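Search this site
Search
Last updated: June 2023

Waaka stain and fabric spray, 600 ml: worth the cupboard space?

I don't believe in all-surface cleaners. A thing that claims to lift gravy out of a sofa and leave a table shining is usually water, perfume and a nice label. So when Waaka sent out its "one bottle, every room" spray I bought my own from the hardware shop in Fisidville, put the old sponge and washing-up liquid next to it, and used both for 4 weeks.

The bottle

It holds 600 ml and feels solid enough. The trigger is stiff, and my thumb ached after doing the stairs. There's a lock on the nozzle that you have to twist past a click, and I got it wrong most times and sprayed my own sleeve. The smell is called Mountain Linen. To me it's a dentist's waiting room, and it hangs about until the next morning unless you open a window.

The leaflet says one bottle gives 489 sprays. Perhaps it does, if you barely squeeze. Mine was almost 56 per cent gone after two rooms and the car.

Carpets and sofas

Tea came out of the beige stair carpet when I got to it straight away. It also comes out with a wet cloth, so I'm not handing over any medals. Old marks were another matter. A ring left on the sofa arm last October got paler, then came back once the patch had dried. The Trakunska powder I reviewed before did a better job on that sort of thing, although it's messy and you have to hoover twice.

Red wine: no. It went a greyish pink and stayed there.

Tables and soft toys

The label makes a great deal of these two, with a promise of "no streaks" on shiny tops and "gentle on plush". Shiny white tops are where streaks show worst, under ceiling lights especially. On mine at home I had to buff with a dry cloth every time, and then go back for the bits I'd missed. On plush, test a hidden patch first — the pile on one old cushion dried stiff and needed brushing out. 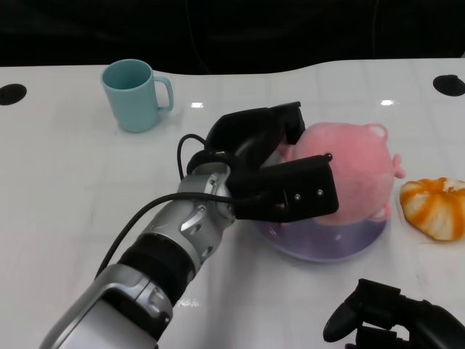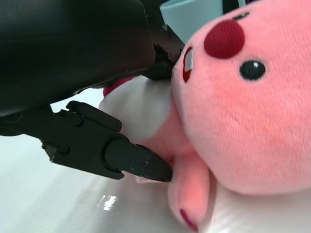

Against the Flalonau bottle

Flalonau's spray is the obvious rival. It smells of very little, the trigger is easier on the hand, and it did the same on fresh tea and the same nothing on wine. The nozzle drips, though, and left a sticky ring on my shelf.

If I had to pick I'd take the Flalonau and stand it on a saucer. I won't be buying the Waaka again at full price. The sponge is still by the sink.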